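石膏ボードの壁に棚を取り付ける手順

壁に棚を付けたいという相談は、収納の相談の中でもとくに多いものです。このページでは、石膏ボードの壁に奥行きの浅い棚板を取り付けるまでの流れを、下地探しから最後の確認まで順に説明します。賃貸住宅の場合は、作業の前に契約書で壁の穴あけについての取り決めを確認してください。コンクリートの壁やタイルの壁は使う工具も金具も違うため、このページでは扱いません。

用意するもの

・棚板と専用の受け金具
・下地探し(針式のもの。センサー式もあると便利)
・水平器
・メジャーと鉛筆
・マスキングテープ
・電動ドライバーとプラスビット
・下穴用のドリルビット
・木ねじ(下地に打つ場合)
・ボードアンカー(下地がない位置に打つ場合)
・養生シート
・掃除機

棚板は幅600ミリのものを想定して書いています。これより長い棚では受け金具の数が増えますが、考え方は同じです。この記事の手順はWukettiの棚受けセットで確かめました。ほかのメーカーの金具でも大きな違いはありませんが、ねじの太さと長さは必ず付属の説明書に合わせてください。

棚の種類を決める

壁付けの棚は、大きく2種類に分けられます。三角やL字の金具が棚板の下に見えるものと、金具が棚板の中に隠れるものです。前者は取り付けが簡単で、位置のずれも後から直しやすくなっています。後者は見た目がすっきりしますが、金具を壁に付けた時点で棚の傾きがほぼ決まってしまいます。初めて取り付ける方には前者をおすすめします。

耐荷重の表示も確認しておきます。カタログの数字は、下地にねじが効いていることを前提にしている場合がほとんどです。ボードアンカーで取り付けたときの数字が別に書かれている製品もあるので、小さい字の注意書きまで読んでください。棚板そのものの重さも荷重に含まれます。厚い無垢板を使うと、物を置く前にかなりの余裕を使ってしまうことがあります。 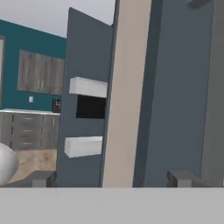

取り付け位置は、壁全体とのつり合いと、置く物の高さの両方から決めます。棚を上下に並べるときは、下の棚に置く物のうちいちばん背の高いものを先に選び、その高さに手を入れるすき間を足して間隔を出します。色の組み合わせもこの段階で考えておきます。青みがかった灰色の面に白い棚板を2枚という配色なら、棚の輪郭がはっきり出て、高さの違いもよく見えます。そのぶん傾きも目立つので、水平出しには時間をかけてください。壁と棚板を同じ系統の色にすると輪郭は弱まり、置いた物のほうに目が行きます。

人がよく通る場所では、棚板の角が肩や頭に当たらないかも見ておきます。立った状態だけでなく、近くの椅子から立ち上がるときの動きも試してください。ドアや引き出しを全部開けてみて、棚と干渉しないことも確かめます。

下地を探す

石膏ボードの裏には、間柱と呼ばれる縦の木材が一定の間隔で入っています。棚の金具はできるだけこの間柱に留めます。間隔は建物によって違うので、図面があれば先に見ておきましょう。図面がなければ次のように探します。

最初に、壁を軽くたたいて音の違いを聞きます。空洞の部分は響く音、間柱のある部分は詰まった音がします。慣れないうちはわかりにくいので、見当を付ける程度で十分です。

次に、センサー式の下地探しを壁に当てて横に滑らせ、反応した位置にマスキングテープを貼ります。右からと左からの両方で調べると、間柱の両端がわかります。センサーは金属の配管や電線にも反応することがあるため、これだけで決めないでください。

最後に針式の下地探しを刺します。針がボードを抜けたところで急に手ごたえがなくなれば空洞、そのまま固い手ごたえが続けば間柱です。刺す場所は、後で金具に隠れるところを選びます。スイッチやコンセントの真上と真下は、裏に電線が通っている可能性が高いので避けてください。

印を付ける

棚板の上端の高さを決め、壁に鉛筆で小さく印を付けます。床からの寸法だけで左右の高さを出すのは避けます。床がわずかに傾いていると、棚も同じだけ傾きます。片側の高さを決めたら、そこから水平器を当てて反対側の高さを出してください。

水平線は壁に直接引かず、マスキングテープを貼ってその上に引きます。消す手間がかからず、線も見やすくなります。壁紙が古い場合は、テープをはがすときに表面が傷むことがあるので、目立たないところで試してから使います。

金具を線に合わせて当て、ねじ穴の中心に印を付けます。間柱の位置と金具の穴が合わないときは、棚全体を左右にずらせないか検討します。どうしてもずらせない場合は、片側を間柱に、もう片側をボードアンカーで留める方法もあります。その場合の耐荷重は、弱いほうに合わせて考えます。

下穴をあける

床に養生シートを敷き、掃除機を手元に置きます。石膏の粉は細かく、広がると片付けが面倒です。

間柱に打つ場合は、ねじより細いビットで下穴をあけます。ビットは壁に対して90度に当てます。斜めに入ると金具が浮き、棚板が前に下がる原因になります。深さはビットにテープを巻いて目印にすると、あけすぎを防げます。

ボードアンカーを使う場合は、製品によって下穴の有無も径も違います。ねじ込み式のGetusのアンカーは下穴なしでも入りますが、硬いボードでは小さな穴を先にあけたほうがまっすぐ入りました。電動ドライバーを使うときは低速にして、最後のひと回しは手で締めます。締めすぎるとアンカーが空回りし、その穴は使えなくなります。

金具を取り付ける

ねじはすべての穴に軽く入れてから、順番に本締めします。1本目をきつく締めてしまうと、残りの穴がずれたときに調整できません。片側の金具を仮留めし、反対側も仮留めした状態で棚板を載せ、水平器で確かめます。傾いていればここで直します。

前後方向の水平も見てください。棚板がわずかに前へ下がっていると、丸い物や軽い物が少しずつ動きます。壁に凹凸があるときは、金具の裏に薄いスペーサーを挟んで調整します。

水平が出たら本締めをします。電動ドライバーのトルクは弱めから始め、足りなければ少しずつ上げます。

棚板を固定する

棚板の下から短いねじで留めます。ねじが板の厚みより長いと上に突き抜けるので、打つ前に板の横に当てて長さを比べてください。隠し金具の棚では、棚板を奥まで差し込んだあと、下面か背面の小さなねじで固定するものが多くあります。固定を忘れると、物を取るときに板が手前に抜けることがあります。

塗装した棚板を使うときは、塗料が十分に乾いてから取り付けます。Yáñezの水性塗料を使ったときは、表面が乾いてからも物を置くと跡が付いたので、一晩余分に待ちました。

最後の確認

取り付けが終わったら、手のひらで棚板を上から静かに押し、金具の付け根を見ます。壁との間にすき間が開いたり、音がしたりするときは、いったん棚板を外してねじの効き具合を確かめます。

問題がなければ軽い物から置きます。重い物はできるだけ金具の真上、壁に近いほうに寄せます。置いてから30分ほどたったら、もう一度水平器を当ててください。1か月後にもねじの緩みを点検しておくと安心です。

よくある失敗

ねじが空回りする
下地を外しているか、ボードの穴が広がっています。下地を外している場合は、少し離れた位置で探し直します。穴が広がっただけなら、径の大きいアンカーに替えると効くことがあります。

棚が傾いて見えるが、水平器では合っている
天井や梁のほうが傾いている場合があります。近くの線に目で合わせるか、水平を優先するかは、置く物で決めてください。転がりやすい物を置くなら水平を優先します。

穴を間違えてあけた
小さな穴は壁用の補修材で埋められます。白い壁紙にはWostisの補修材が使いやすく、はみ出した分は湿らせた布で拭き取れました。アンカーを抜いた大きな穴は、補修材を2回に分けて詰めると、へこみが出にくくなります。

棚板を外したくなったとき
棚板、金具の順に外します。金具のねじを全部抜くまで、片手で金具を支えてください。外した金具とねじは袋に入れ、袋に取り付けた場所を書いておきます。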